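Looking After White Worktables

White tops are nice to work at. They bounce the light around and you can find a dropped screw on them. They also show every pencil line, glue spot and cup ring. These notes are for plain white tables in a hobby room, shared workshop or classroom, and most of them apply to a white desk at home too.

Everyday wiping

Use a soft cloth and warm water with a drop of dish soap. Wring the cloth out well before it touches the table. Wipe the long way, end to end, then go over it again with a second cloth that has only plain water on it. Dry with an old cotton T-shirt. Most of the streaks people complain about are soap left behind.

Skip scouring powder and the green side of the sponge. They take the shine off in patches, and the patches hold dirt afterward.

Two tables side by side

Pushing two tables together gives you more room, but the join collects crumbs, sawdust and glitter. Run a dry paintbrush along it before you wipe, or the wet cloth will pack everything in. Once a month pull the tables apart and wipe both edges.

If one top is lower than the other, don't set anything across the seam. Adjust the feet if the legs have them. If they don't, keep the lower table for stands and lamps and do your close work on the higher one. Keep small pieces well in from the front edge.
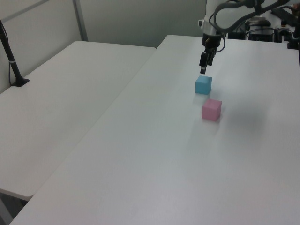 Marks and how to get them off

Pencil: a white vinyl eraser, then a damp cloth. Pink erasers can leave a smear.

Ballpoint: rubbing alcohol on a cotton ball. Dab, turn the cotton, dab again. Try it on the underside first.

Tape residue: a little cooking oil, left for 2 minutes, then dish soap.

White glue: lay a wet cloth over it until it softens and lift it with an old plastic card.

Scuffs from rubber feet: baking soda and water mixed to a thin paste, rubbed lightly with a fingertip. Rinse twice.

Poonam Jaiswal wrote in to say she uses plain toothpaste on scuffs. It works, but it is a mild abrasive, so keep it to small spots.

Small colored pieces

Pale colors such as light blue and pink are easy to see against white, and blocks in those colors make good sorting pieces or place markers. Darker ones can leave rub marks if they get pushed around the same spot all day. Lift them and set them down, or put a sheet of paper underneath.

Wash plastic or painted blocks in lukewarm soapy water and dry them on a towel. Foam ones should be squeezed out and left to air for up to 30 hours. Don't stack them until they are dry all the way through.

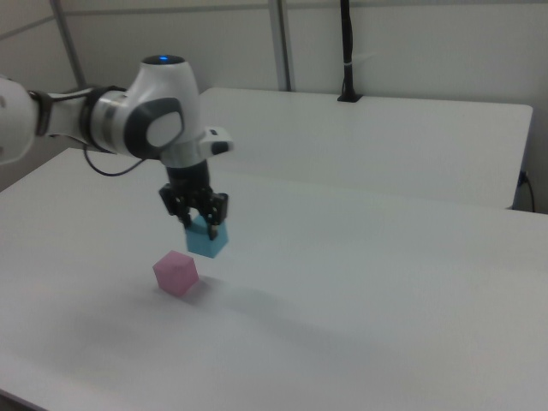
Photo: Ashok Vishwakarma

Light and glare

Overhead lights reflect off a glossy top and can tire your eyes. Move your chair before you move the lamp. Often a quarter turn is enough. A gray felt mat under your work also helps, and it catches small parts that would otherwise roll.

Cables

Keep cords off the front edge, where sleeves catch them. Run them along the back and hold them with hook-and-loop ties, which come off without leaving glue. When you wipe the table, wipe the cords too, with the power off. Dusty black cords leave gray lines on a white top.

Last updated May 8, 2021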